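사무실 바닥 카펫타일 줄무늬로 가도 될까요? (26평)
셀프 인테리어 > 바닥재 게시판

모카번
안녕하세요, 눈팅만 하다가 처음 글 써봐요. 이번에 작업실 겸 사무실을 옮기게 됐는데 26평이고 바닥이 지금 데코타일이에요. 의자 끄는 소리가 너무 커서 그 위에 카펫타일을 깔려고 하거든요. 후보가 Kollby 회색 줄무늬랑 Dvorak 진회색 무지 두 개예요. 저는 줄무늬가 예뻐 보이는데 같이 일하는 언니가 줄무늬는 어지럽고 금방 질린다고 엄청 반대해요 ㅠㅠ 깔아보신 분들 어떠세요? 그리고 줄을 한 방향으로 맞추는지 엇갈려 까는지도 궁금해요!

청소기돌려
줄무늬 찬성이요. 저희 사무실 무지로 깔았다가 후회 중입니다. 진회색 무지는 종이 가루, 머리카락, 과자 부스러기 다 보여요. 매일 돌려도 퇴근할 때 보면 또 있음... 무늬가 좀 섞인 게 훨씬 속 편해요.

반듯반듯
저는 반대입니다. 줄무늬는 시공 실력이 그대로 드러나요. 벽이 조금만 틀어져 있어도 가장자리에서 줄이 비스듬하게 잘리는데 그거 한번 눈에 들어오면 계속 보입니다. 오래된 건물이면 직각인 벽이 거의 없다고 보셔야 해요. 셀프로 하실 거면 무지 추천.

모카번
헉 건물이 좀 오래되긴 했어요... 벽 각도는 생각도 못 했네요. 셀프 맞아요, 주말에 친구 불러서 하려고요 ㅎㅎ

두부조림
벽 기준으로 까니까 그렇게 되는 거죠. 방 가운데에 먹줄로 십자 긋고 거기서부터 바깥으로 나가면 됩니다. 벽 쪽은 어차피 가구랑 걸레받이 있어서 잘 안 보이고요. 저는 이렇게 깔았는데 벽이 틀어진 줄도 몰랐어요.

반듯반듯
윗분, 가구 없는 복도 쪽 벽은요? 저희 집은 거기가 문제였어요. 십자 그어도 벽이 틀어진 건 그대로라서 끝줄 폭이 점점 좁아집니다.

두부조림
그럼 복도만 엇갈려 깔면 되죠 ㅋㅋ 타일 한 장씩 90도로 돌려가며 까는 방식이요. 체크처럼 보여서 폭 차이가 덜 티 나요. 대신 정신없다는 사람도 있으니 취향껏.

느린오후
저는 한 방향파예요! 엇갈려 깐 데서 일해봤는데 하루 종일 모니터 보다가 바닥 보면 눈이 좀 피곤하더라고요. 제가 예민한 걸 수도 있지만... 전에 사무실 봐주신 Akihiko Kudo 님도 긴 방은 줄을 긴 쪽으로 맞추라고 하셔서 그대로 했는데 만족해요. 뒷면에 화살표 있는 제품이면 방향 맞추기 쉬우니까 꼭 확인하시고요.

모카번
아 화살표! 샘플 뒤집어보니까 있어요. 가격은 Skotell에서 장당 3,062원 견적 받았는데 이 정도면 괜찮은 건가요? 접착제는 별도래요.

청소기돌려
나쁘지 않은데 배송비 꼭 물어보세요. 카펫타일 은근 무거워서 배송비에서 뒤집어지는 경우 많아요. 엘리베이터 없으면 추가금도 붙고요. 저는 Waradar에서 샀는데 1층 입구까지만 내려주고 가셔서 그날 허리 나갔습니다...

두부조림
여유분 10퍼센트는 잡으세요. 그리고 남은 거 버리지 마시고요. 나중에 같은 제품 사도 생산 시기 다르면 색이 미묘하게 다릅니다. 커피 쏟은 자리 한 장만 바꿨는데 거기만 밝아서 계속 신경 쓰여요.

반듯반듯
여유분은 동의. 저는 20장 넘게 남겨뒀는데 의자 바퀴 자리 교체하느라 꽤 썼어요. 접착제는 바닥 전체에 바르지 말고 나중에 뗄 수 있는 걸로 하세요. 임대면 원상복구 때 고생합니다.

느린오후
회색 줄무늬 카펫타일 깔린 바닥이에요~

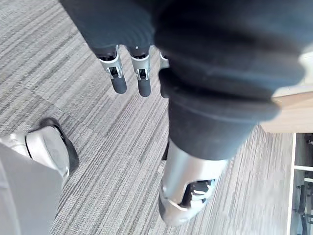
회색 줄무늬 카펫타일 바닥

모카번
오 감사해요! 저는 이런 회색 줄무늬 좋아요. 언니한테도 바로 보냈는데 "흠" 하고 답이 왔네요 ㅋㅋㅋ 완전 반대는 아닌 걸로 받아들이려고요.

청소기돌려
흠이면 거의 허락이죠 ㅋㅋ 회색이면 책상을 흰색으로 하든 나무색으로 하든 무난할 거예요.

반듯반듯
취향은 존중하지만 저는 그래도 무지요 ㅎㅎ 정 줄무늬로 하실 거면 사진으로만 정하지 말고 샘플 여러 장 받아서 바닥에 이어 붙여 보세요. 한 장으로 볼 때랑 넓게 깔렸을 때가 많이 다릅니다. 낮에 한 번, 불 켜고 한 번 보시고요.

두부조림
칼날도 넉넉히 사세요. 뒷면 자르다 보면 금방 무뎌져요. 무뎌진 칼로 억지로 자르면 가장자리 올이 풀려서 지저분해집니다. 자르는 건 뒷면에서요!

모카번
다들 감사합니다 ㅠㅠ 일단 Kollby 샘플 몇 장 더 신청했고 화요일에 온대요. 벽 각도도 그날 같이 재보려고요. 복도는 한 방향으로 할지 돌려 깔지 아직 못 정했는데, 이어 붙여보고 다시 글 올릴게요!

느린오후
후기 기다릴게요~ 문 밑 틈도 재보세요. 저희는 깔고 나서 문이 안 열려서 문짝 떼어다 밑을 잘랐어요.

모카번
네?? 문은 진짜 생각도 못 했는데... 지금 재러 갑니다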